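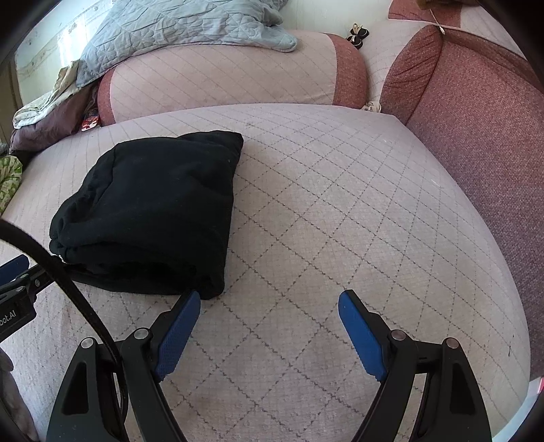 Folded black top on the seat cushion, fingers open.

horis_31
Our club is doing the laundry task for the March showcase. We log demos with the hand-held gripper at people's homes and train on those. So far 50 demos, all dark clothes on light upholstery. Is that enough variety for a first model?

denia_k
No. Change the background before you collect more. With a black bundle on pale pink the model can get by on contrast alone.

Ametepe
I disagree. Get one setup working first. We switched furniture after every 5 demos last year and the policy never learned to close on anything.

denia_k
Every 5 is too often, sure. I meant two or three sofas in total.

braron
Stitched diamond grid might help you, lots of corners for tracking. Plain leather was terrible for us. What's your approach angle?

horis_31
Low, from the front edge of the seat. Afiq Khoo on our team wants to come straight down instead.

braron
Afiq has a point for flat shirts. For a thick bundle I'd stay low and take a corner – the fingers get under the fold easier.

Ametepe
Same here. Also tie that cable back, it loops across the left finger arm.

horis_31
Will do. Going for 50 more on this sofa, then a second one.

denia_k
I'd still swap now, but post your results.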